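Muswood Makers board > Off topic > Can machines do the chores yet?

gumboot_ray
Posted 2018-07-07

Righto, I've had this argument at home too many times so I'm bringing it here. My brother-in-law reckons we'll all have a robot doing the washing and tidying the shed before the mortgage is paid off. I reckon he's dreaming. We bought a Guvano floor sweeper in June, paid more than I'd like to admit, and it has eaten 4 shoelaces and a phone charger. It can't pick up a sock. It can't even go around a sock!

So what's the actual state of play? I don't mean car factories, where everything turns up in the same spot every time. I mean a cluttered bench, a bottle lying on its side, a beanie somebody's dumped there. Ordinary mess.

solder_and_tea
I do a bit of work with hands (the robot kind), so I'll bite. Fingers are miles better than they were. Knuckles that bend properly, thumbs that come across the palm, all of that. The trouble is everything that happens before the fingers close. Take detergent. You and I grab the bottle without looking, because we've done it every week since we left home. A machine has to work out which way up it is, where the cap starts and whether that clear thing beside it is another bottle or just a shiny patch on the bench.
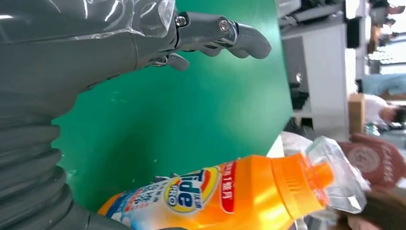
And clear plastic is an absolute pig. Light goes straight through it, or bounces off at a funny angle, and the depth reading comes back full of holes. I spent 2 weeks on see-through bottles and came out of it with a much higher opinion of toddlers. Cloth is worse again. A knitted hat has no proper shape, it's got whatever shape it landed in. Give me a nice solid tin of paint any day.

gumboot_ray
Right, so my brother-in-law loses. Cheers!

nullarbor_nell
Hang on, don't hand out the trophy yet. I'm at a packing shed and we've got a Turunen arm on the end of the line. Suction cups, no fingers at all, and it does 3,000 cartons a shift without a whinge. That's a chore as far as my back is concerned. You lot always pick the hardest possible job and then say the robots are hopeless.

solder_and_tea
Fair, but your cartons are all the same size and they all come down the same belt. Swap in one that's been squashed and see who gets called over.

nullarbor_nell
Me. I get called over. But I used to lift every one of them, so I'll take it.

tin_lid
Can I ask about the boring side? Everybody shows the clever grab and never the cleaning up after. I do laundry for a caravan park, and everything in there ends up with powder or softener on it, the door handles included. How's a hand with all those joints meant to cope with that? My old Asus laptop died from one splash of fabric softener, and that only had a keyboard to worry about.

solder_and_tea
Good question, and it's where a lot of the money goes. Every joint is a gap, and every gap wants to fill up with something. You can bag the arm in plastic film, which is cheap and easy to swap, but then it crinkles and bunches when the wrist turns. Fitted sleeves are neater and cost a bomb. Gloves over the fingers keep the muck out, but then you've changed how the fingertips grip and you get to do your tuning all over again. I've tried most of it and grumbled about all of it.
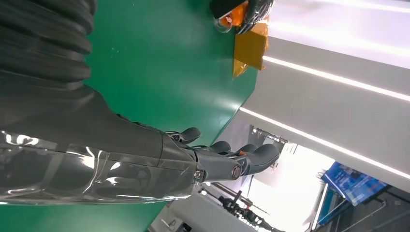
tin_lid reckons that settles it for the caravan park, and that a hand needing its own raincoat is one more thing to wash. I did 47 sheets this morning and I'd still give a robot a go on the folding, mind you. Just the folding. It can stay well away from the softener.

gumboot_ray
Fitted sheets too?

tin_lid
I can't fold a fitted sheet myself, mate, so I'd hardly hold it to that.

nullarbor_nell
Put me down for "already here, just not in your kitchen." Ray, has the sweeper got a no-go strip you can lay down? Ours at home came with a roll of magnetic tape, and the shoelace problem went away once I ran it along the front of the shoe rack.

gumboot_ray
There was a roll of something in the box. I'll have a dig through the shed tonight.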